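Living With Red Dust: Household Tips From the Ore Towns
By Tahira Rind

Home > Cleaning > Laundry and Floors

When we moved to Hornow for the work, the woman at the housing office gave us two sets of keys, a bin calendar and a look of pity aimed at my white sofa. The Mollura pit is well out of town and the stockpiles are behind a hill, and I took this to mean the dust would stay there. The sofa is now a colour the paint shop would call Terracotta Whisper. I have stopped fighting it and bought a throw.

What follows has been collected over several years of wiping. Some of it came from neighbours, a lot of it from ruining things. If you live near a haul road, a rail siding or a port loader, most of it should apply to you. If you live by the sea and have ordinary grey dust, I hope you know how lucky you are.

Dry first, wet second

If you only read one bit, make it this one. Iron ore dust is heavy, fine and very good at finding its way into grain, grout and weave. Dry, it's a powder and will mostly come away. Add water and it's paint. People have been painting with it for tens of thousands of years and the results have lasted extremely well, so consider what a damp sponge is about to do to your skirting boards.

Vacuum before you wipe. Use the brush head on skirtings, blinds and the tops of doors, and go slowly. A broom will move the dust from the floor to the air and then, after you've put the broom away feeling pleased, back to the floor.

Only when you can run a dry cloth along a surface and get next to nothing should you get the bucket out. Change the water when it looks like tomato soup. Then change it again.

Vacuum cleaners

Bagged, with a HEPA filter, and buy more bags than you think you need. I know the bagless ones are fashionable and have a clear barrel so you can admire your own filth. Emptying one of those over a wheelie bin in an easterly is an experience I've had once.

Keep a spare filter in the cupboard. The hardware shop on Pimurgate Street orders them in, but "in" can mean next week or it can mean after the wet, depending on the road.

If the motor note goes up and the suction goes down, turn it off and look at the filter before you do anything else. I cooked a perfectly good machine by deciding it would probably sort itself out.

Work clothes

Work clothes do not go in with anything you love. That includes towels. Especially towels, which seem to gather it up and hold on to it for years.

Shake them outside, downwind of yourself and of the neighbours' washing. Turn the pockets out. There will be ear plugs, a pen and at least one rock. If whoever wears the clothes works with anything nastier than ore (lead, silica, the assay lab), skip the shaking completely and follow what site tells you, and if there's a laundry on site, use it and be grateful.

Cold rinse first, on its own, no detergent. Let the machine drain. Then a normal warm wash with an enzyme detergent and half a load at most, so there's room for the water to do something. If they still come out looking like brickwork, run it again before they go anywhere near the dryer. Heat makes a faint stain into a permanent feature.

Do not use chlorine bleach on red dust or rust marks. I can't put this strongly enough, having once owned a set of white pillowcases. Bleach does nothing to shift iron and can fix the stain harder, and you end up with bright orange edges where there was only a general blush before. What you want is a mild acid. Lemon juice and salt will do a small mark on white cotton, left in the sun for an hour and rinsed well. For anything bigger, get a proper rust remover made for fabric, read the label, wear the gloves, and test it on a hem. Never use it along with bleach, or straight after bleach, in the same tub. Acid and bleach make chlorine gas, and the clinic has enough to do.

Afterwards, run the empty machine on a hot cycle and wipe the rubber seal. The fold at the bottom of a front loader holds enough Mollura product to be worth royalties.

Boots

Boots stop at the door. We put an old oven tray on the back step, then a better tray, then a bench with a tray under it, and at that point it was basically an extension. It works, though. The rule covers visitors, tradies, in-laws and the man who reads the meter, who was very decent about it.

Two mats do more than one. A coarse scraper outside and a washable cotton one inside. Hose the outside mat whenever you remember. The inside one goes in with the work clothes, where it will feel at home.

Benchtops, stone and laminate

Kitchen benches suffer more than you'd expect, mainly on the windowsill side. With a smooth laminate, a dry microfibre cloth and then a damp one with a drop of dish soap will see it right. Avoid the green scourer. It leaves fine scratches, and fine scratches are where the red goes to live. 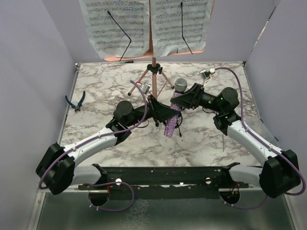 Robot arms over a white and grey marble-patterned tabletop, one gripper aimed at the base of a handheld microphone.

Real marble is fussier. Everything I said above about lemon juice goes out the window, as acid etches marble and limestone and you'll be left with a dull patch in the exact shape of your good intentions. Use a pH-neutral stone cleaner and plenty of clean water, and dry it off with a soft cloth. If you've got a proper rust stain in marble, from a tin or a cast-iron pan left to sit, look for a poultice sold for iron stains on that kind of stone. It goes on like icing and comes off a day later. Sometimes you need to do it twice. Sometimes you need a fruit bowl.

If you don't know whether your bench is marble or something pretending to be, ask the landlord, or put one drop of vinegar somewhere nobody will ever look. Real marble will usually fizz a little. Wipe it off quickly. Better still, just treat the lot as marble and keep the lemons on a chopping board.

Windows and tracks

Sliding windows have tracks. The tracks fill up. You then get one decent shower of rain and the whole lot turns to slurry, dries out, and you own a fixed window.

Do the tracks dry, with a stiff paintbrush and the crevice nozzle, one in each hand. An old 2-inch brush with the bristles cut down short is ideal. Poke out the little weep holes at the bottom with a bamboo skewer so the water has somewhere to go. Finish with a dry silicone spray if the window sticks. Don't use oil or grease, unless you'd like to make grinding paste.

Flyscreens come out, get laid flat on the lawn and are brushed before they're hosed. If there's no lawn, use a bedsheet you've already given up on.

Don't clean glass in full sun. It dries before you can get to it, and you'll see every swipe you made when the light comes in at six.

Air conditioners

Wash the filters on the split system every second Tuesday. I say Tuesday as that's our bin night, and I've tied the two together in my head so that I forget both or neither. Switch it off at the wall, slide the filters out, vacuum them, rinse under the laundry tap, and let them dry in the shade before they go back.

Once a year, get someone in to do the coils and the outdoor unit. Book early. By February every fridgie in the district is up somebody else's ladder and you'll be offered a date in autumn.

If you have an evaporative cooler on the roof, you have a machine that pulls outside air through wet pads into your bedroom. I leave you to think about that. On bad wind days we turn ours off and lie on the tiles.

Rainwater and gutters

Talk to your council before you drink off a roof in an ore town. For the garden it's fine by us, and the tomatoes don't seem to mind.

A first-flush diverter is worth having. It catches the first dirty run-off and lets the cleaner water through to the tank afterwards. Ours holds 19 litres, which was far too small, and the bloke at the Pimurgate Street shop said so at the time, and I bought it anyway as it was on special. For a decent-sized roof that's had months of dry, look at something closer to 200. Empty it after every rain. A diverter that's still full from last time is only a length of pipe.

Cars

Hose from the top down with no sponge, twice, before you let anything touch the paint. Do the door seals, the fuel flap and the bit under the wipers. Check the engine air filter more often than the book says. The book was written by someone who lives near trees.

Light seat covers are a mistake. I'm told dark ones are also a mistake, because you can't see what you're sitting in until you stand up at a wedding.

Paint and curtains

If you're repainting, go for a washable low-sheen and stay away from flat finishes. Prajapati Paint & Blinds will mix you anything you like and will gently ask whether you're sure about the white.

Curtains hold dust and then let go of it when you're eating. Roller blinds can be vacuumed on the flat. Venetians can be cleaned one slat at a time by a person with no other plans.

Reader questions

How do I get it out of grout?
Stiff nylon brush, dry, then vacuum, then an alkaline tile cleaner and a rinse. Once it's properly clean and dry, seal it. If it won't come clean, there are grout colourants, and one of them is very close to the shade you've already got.

Does it come out of a dog?
Mostly. Brush him outside before the bath. Ours was sold to us as a cream labrador and I have seen photos.

How often should I dust?
I do the main rooms once a week and the tops of things when my mother is on the plane. There was a stretch early on when I dusted daily, and the house looked exactly the same and I was worse company.

What about electronics?
Cover the telly and the computer when you go away, and blow the vents out gently outside with the power off. Laptops should not live on the floor. Mine lasted 12 months on the floor.

Related: Getting Diesel Smell Out of a Ute | Swing Shift Freezer Meals | Hard Water and Your Kettle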